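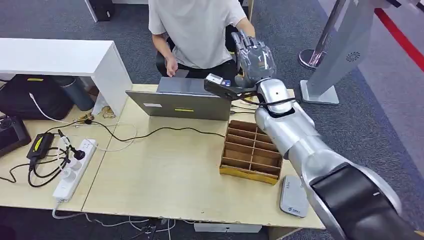

People who share a workroom seem to start marking their things very early on, often before they have learned one another's names, and we have come to think of this as one of the friendlier forms of everyday writing. It was certainly one we enjoyed reading. A mug gets a strip of tape, a stapler gets initials, a coat hook gets a folded bit of card that hangs on for years after its owner has moved upstairs. Laptops deserve a little more patience than most objects, because the lid is a surface the owner hardly sees while working and everyone across the desk sees all day long. The open silver one in Figure 3 is a fairly modest case, with a small white label on the left of the lid and a yellow-green rectangular sticker near the lower middle, and a good deal of bare lid left over. We found it helpful to treat a lid like this as two kinds of writing space at once. Small plain labels we coded first as possible identifying marks, and brighter pieces as possible decoration, and then we went back and let the wording, wherever we could read it, overrule the first guess.

Our survey took in 700 portable objects in the Tanner and Drernard buildings at Drudau, of which 405 carried at least one mark added after manufacture. We were able to read or otherwise make sense of the marks on 398 of these. The remaining seven had faded or been scratched past the point where either of us felt comfortable making a guess, and we left them in the totals with a code of their own. Rizwan Minhas did the first pass in both buildings and Erhan Bayram the second, and where we disagreed we went back to the object together, usually with coffee, and talked it over until one of us gave in.

### 4.3 Marks of ownership and marks of use

Up to this point we have written as though a mark were always something a person meant to make. The longer we spent with the material, the harder that was to keep up. In our interviews (there were 50, most of them held in the late afternoon when people were glad of a chat) we asked each person how they would know their own things from a neighbor's if every label were taken away overnight. We had expected a pause, and perhaps a shrug. What we got instead was a flood of dents, chips, coffee rings and sticky hinges, described with real affection. One woman in Tanner knew her chair by a groan it gave when she leaned left. A man in Drernard picked out his ruler by a nick at the seven-inch line, and he was rather hurt when we asked whether a name might not be simpler.

We therefore added a second layer to the coding scheme, which we called Drunus after the storeroom shelf where the first worksheets were kept. The layer records wear, grime and small damage in plain terms: scuff, scratch, stain, dust, dent, fade. It makes no claim about who left the trace or when, and we would urge anyone who borrows the scheme to hold to that rule, however tempting the story may be. Dust gave us the most trouble of the six. On a flat surface it is gone with one swipe of a sleeve and can hardly be called a mark at all, but on anything ribbed, pleated or grooved it tends to sit down in the low places where a cloth slides over the top. Keyboards, radiator fins, lampshades and the corrugated sort of hose or sleeve all behave this way, and we came to check them first.

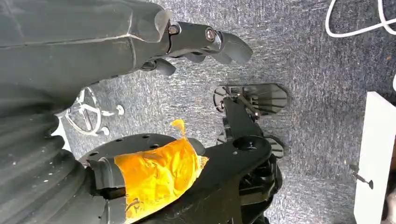

**Figure 4.** Traces coded as "scuff" (matte casing, faint) and "dust" (pale specks in the grooves of the ribbed section, lower left).

Color matters here too, and we did not allow for it well enough at the outset. Pale dust stands out on dark gray or black and all but vanishes on beige, so that the older furniture in Drernard, nearly all of it beige or oatmeal, came out looking a great deal cleaner on our sheets than it felt to the hand. In January we went back over the beige items with a small flashlight held low to the side, which brought up plenty that we had missed. Those later readings are kept in a separate column and are not used in the comparisons between buildings.

The people we spoke with did not, on the whole, count dust as theirs. Scuffs and dents belonged to somebody and were defended warmly, while dust was felt to belong to the room. We take up that difference again in Section 5, where we look at who cleans what, and at the handful of people who told us they would wipe a colleague's desk but never touch the lid of a colleague's laptop.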